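Price notebook, Nustudville shelf panel
March 21, 2026

Second pass over the shelf prices is finished and I'm really pleased with it. We now have 1174 readings in the sheet, all with a shop code and a pack size, and the join to the wholesale list from Clumico finally works (the trouble was trailing spaces in the product codes, of all things). Question for today: do shops mark up when a shortage is rumored, before any cost of theirs has moved?

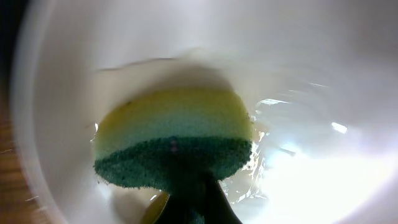 Pack size is what makes or breaks the comparison. A shop can hold the sticker price and hand you less for it, so everything gets turned into price per unit before we look at any change. For sponges I'm sticking with the two-layer kind, yellow foam with a dark green scouring pad under it, and leaving single-layer ones out completely. Mixing the two gave us a lovely price jump in September that was only a change of product!

Sugar and cooking oil look great. Cooking oil moved first, in 33 shops, while the Clumico list price stayed flat for the whole window. I had expected the small shops to lead and they don't. Kondis branches went up early, and the corner shops near them followed within the week.

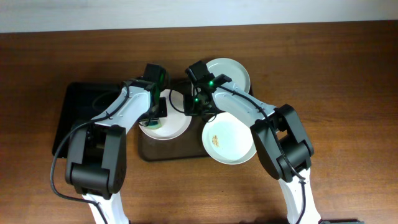 A note left in the shared sheet says I'm going too fast: a flat list price doesn't mean a flat cost, as delivery fees and the discount for bulk orders never show up on the list, and a shop that expects to pay more for its next load has a fair reason to charge more for this one. Good point, and one I want in the write-up. Replacement cost is going in as its own column. If the early rise is still there after that, we have something.

Rough split for now:
rise before any list change – oil, sugar
rise after list change – soap, rice
no clear move – the other three of our seven goods 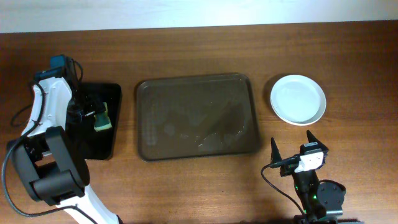

Fig. 3. Wooden tabletop, arm at left, pale wall behind.

Ran the Lightfoot script again with the window pulled in by one week. The oil result holds and sugar gets weaker. Rice flips sign, but it is a thin series and I wouldn't lean on it. Still need to check whether shops that ran out are coded as blank or zero – a zero would wreck the averages. 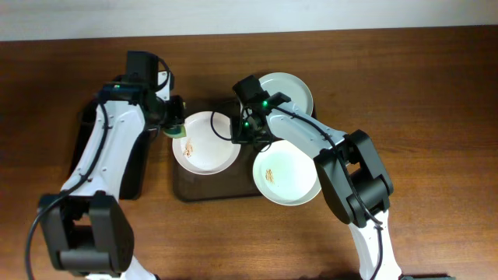
M. Okafor

Next up is the full list of 197 shops, with the closed ones flagged. I'd love to get distance to the nearest Kondis branch in there too, so we can see how fast a rise travels. Please don't sort the master sheet, use a copy. Delivery fee numbers go in the tab marked costs, one row per shop.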